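Thread on the measles exposure notices in Gandurham County, since the same questions keep landing in my replies. Numbers are from the county health department bulletin of 4 May 2024.

1/ Confirmed cases now stand at 8. Four of those are in a single household. The other four have a known link to the Brostby clinic waiting room or to someone who was in it.

2/ The department has listed 1,000 people as exposed. "Exposed" here means sharing the air in a listed location during the listed hours, or up to two hours after the case left. It does not mean infected.

3/ Of those, 835 have been reached and have given proof of immunity. The remaining 165 are either unvaccinated, unsure, or not answering the phone. The bulletin does not split that group any further, and I wish it did.

4/ Proof of immunity, for the people asking: a written record of the right number of doses for your age and job, a lab test showing antibodies, lab confirmation of past disease, or a birth date before 1957. A parent's memory of a shot does not count.

5/ If you were exposed and have no record, the clock matters. MMR within 72 hours of first exposure can still prevent disease. Immune globulin can be given up to six days out, mainly for infants, pregnant people without immunity and people with severely weakened immune systems.

6/ Past those windows you are looking at quarantine, normally 21 days from last exposure. If you were given immune globulin, expect 28 – it can stretch the incubation period.

7/ Call before you go anywhere. Do not walk into urgent care with a fever and a rash. The Brostby cluster grew out of one waiting room.

8/ On the Umali sewage data: a positive wastewater sample says the virus is being shed somewhere in that catchment. It gives no case count, and the vaccine strain can show up too unless the lab runs an assay that separates them. The posted summary does not say which assay was used.

9/ Daso has no confirmed cases. It also has the lowest kindergarten coverage in the county, so I would read "no cases" as a statement about today.

10/ Second doses: the usual schedule is age four to six, but it can be given early as long as 28 days have passed since the first. Infants from six months can get an early dose if the department recommends it locally. That dose does not count toward the two.

11/ School exclusion rules get reviewed in September. Until then the existing order applies, including for summer programs run in school buildings.

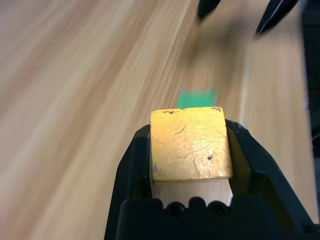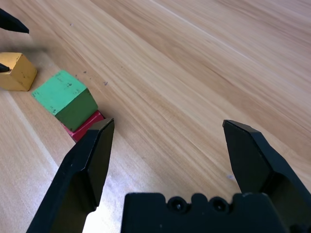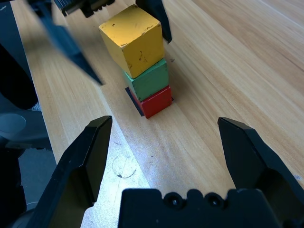 Colored blocks on a light wooden tabletop (last picture)

Filed under: Public health

12/ Correction to 5/: the 72 hours run from your first exposure. If you were at the clinic on more than one listed date, use the earliest.

13/ Several people asked about titers. If you have two documented doses, you do not need one. A negative or borderline result after two documented doses does not override the record under current guidance.

14/ I will update the counts in this thread when the next bulletin is posted. Replies asking for individual medical advice will go unanswered – call the department line or your own doctor.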